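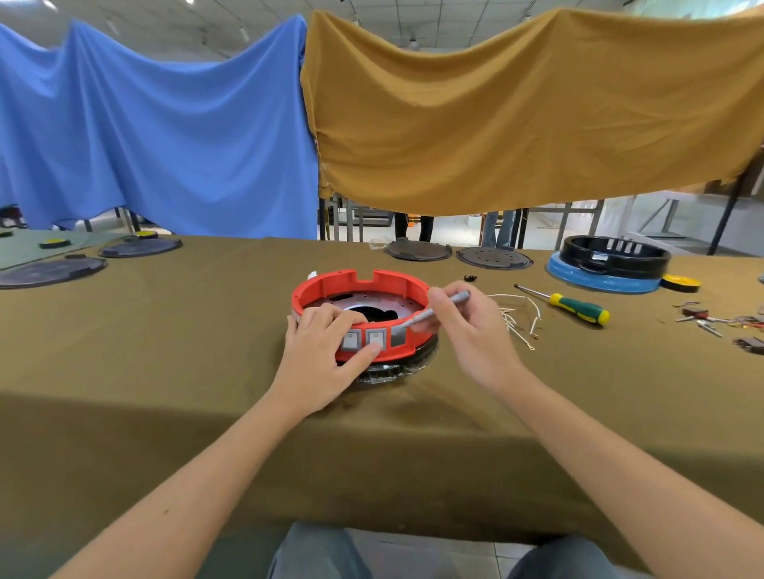

Red housing, switches on the front, screwdriver going in.

From: Kathleen Mulcahy
To: Flota list
Date: Monday, January 27, 2025
Subject: Re: hall booking, and the price of tea

Oisín Horgan wrote:
> The hall wants 600 for the season now, up from whatever we
> were pretending to pay in October. Could we move the
> mending evenings to the Bondada? They have a back room and
> the tea is free.

I have been to the Bondada. The tea is free in the sense that you can't find anyone to sell it to you. The back room has one socket, behind the piano, and the piano doesn't move.

I'd sooner stay put and argue. The Wirkanholm choir shares our Thursday and sings in the big room for the same money, with the heating on. We get the small room and a radiator that sulks until 8. If they let us in at 4 and we're out by 10, I could live with the new price, though I'd want the cupboard key back as well.

Zieliński's have offered up to 10 folding chairs, if someone with a van will fetch them. Oisín, you have a van. I mention it only in passing.

Could people reply to the list this time and not just to me? My inbox has become a sort of parish council, and I never stood for it.

Also, whoever took home the blue biscuit tin, it has my buttons in it.

Kathleen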